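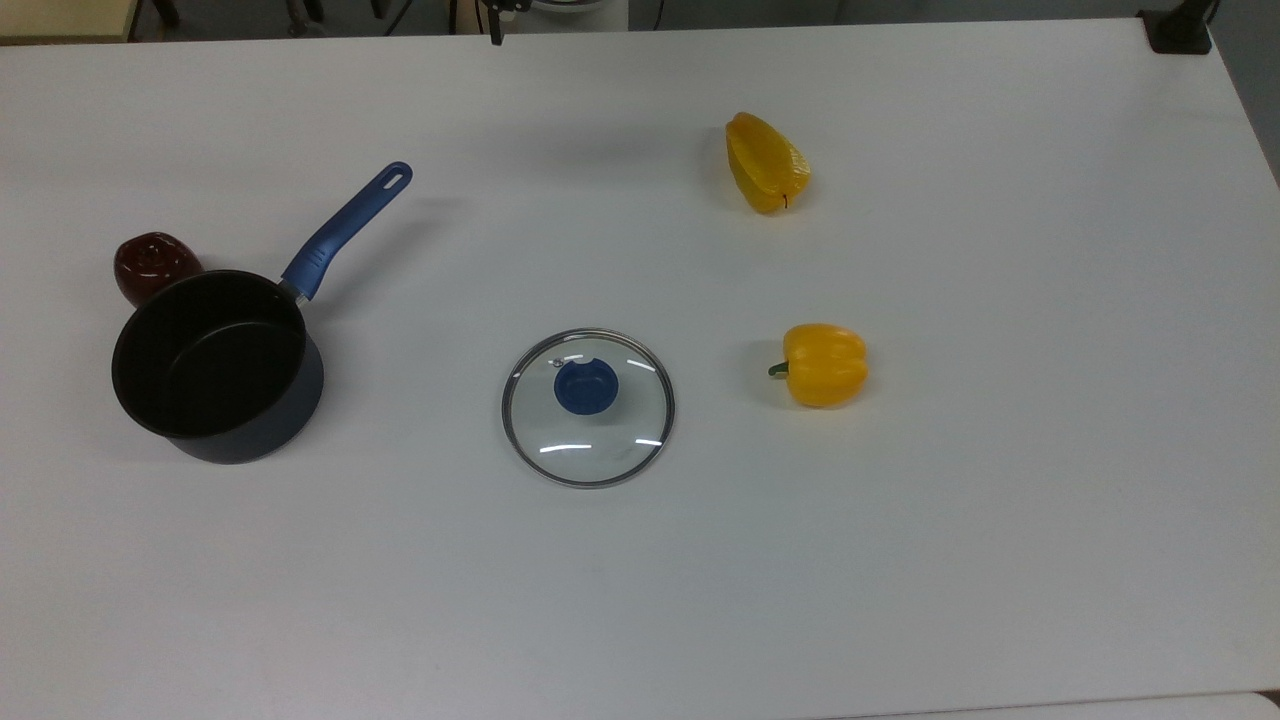

Figure 3. Tabletop for the lid task: saucepan, glass lid and two yellow peppers.

4.2 Covering a pot

Putting a lid on a saucepan is a small chore, and most cooks do it without looking. We chose it for the Korkero task set because it combines two things that home machines still do poorly: grasping a smooth, rounded knob and lining up one rim with another. Clear glass makes the second part harder. Depth readings through a lid often return the table or the inside of the pot, and the planner then has only the thin metal rim to work from.

The peppers are distractors. They play no part in the task, and the policy is scored down if it touches them. Laaksonen's earlier Brollima trials used bare tables, which we think made the results look better than a kitchen would allow.

Figure 4 shows the two fingers closed on the knob, with the lid at the pot. We count a placement as complete only when the lid is seated all the way round and the fingers have let go – a lid resting on the handle side is a failure, even if it covers most of the opening. Graders at Zandham scored each attempt from video on a scale of 5, and colour correction was left off throughout.
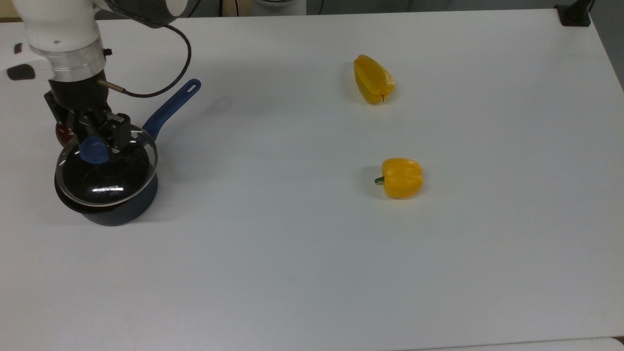
4.3 Scoring and disagreements

Two graders scored every attempt separately. Where they differed, the lower score was kept.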